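# Workshop tips: recording pushing examples with small blocks
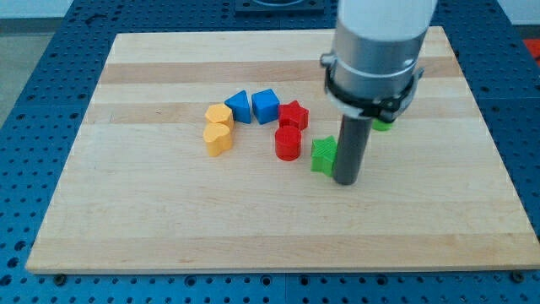

*By the bench keeper, Altilside workshop. Last changed in January.*

These are my notes for persons who come to record examples at our bench. The task is simple: the arm has a straight gray finger, and you guide it to push the plastic blocks over the wooden board. The learning system later gets the recordings. English is not my first language, so please tell me if some sentence is not clear.

## Before you start

- Wipe the board with a dry cloth. Crumbs and plastic dust change how a block slides, and you will not notice it until you watch the recording.
- Push the board with your hand from each side. If it moves, tighten it first and do the zero position again.
- Check the clamp on the wrist. It must not turn when you twist it lightly with two fingers.
- Keep the paper of the task next to you, not on the board.

## Placing the blocks

Do not make it beautiful. In my first week I put all blocks in straight rows, and the Skelum model learned rows very well and nothing else. Now I drop them softly from a low height and correct only the ones which fell on the side.

Let some blocks stand close, like the two yellow ones, the heart and the one with many sides. Pairs that nearly touch are difficult to separate, and we need many examples of it. The star shapes are also worth your patience. A finger can get stuck between two points and then the star turns when you wanted it to go straight. The cylinder likes to roll away if it tips over, so push it low.

Our blue blocks have almost the same blue as the platform. On the wood it is no problem. If one goes over the edge of the board, stop the recording and put it back.

## Pushing

1. Start with the finger beside the block, never above it.
2. Move slowly until you have contact, then keep one speed.
3. Push near the middle of a flat side. For a turn, push near a corner.
4. Lift away before you go to the next block. Dragging through the group spoils the example.

One example should take 20 seconds or less. If you hesitate long, throw it away and begin again.

## Keeping and naming

We keep the mistakes too, but in their own folder, with the word "miss" in the name. From the last set we kept 198 good ones. After every 4 examples change the layout completely, otherwise they are too similar.

For the printed blocks: rough lines on the sides can be sanded, but sand all the blocks of the set or none. Spare ones are in the Arain drawer, under the tape.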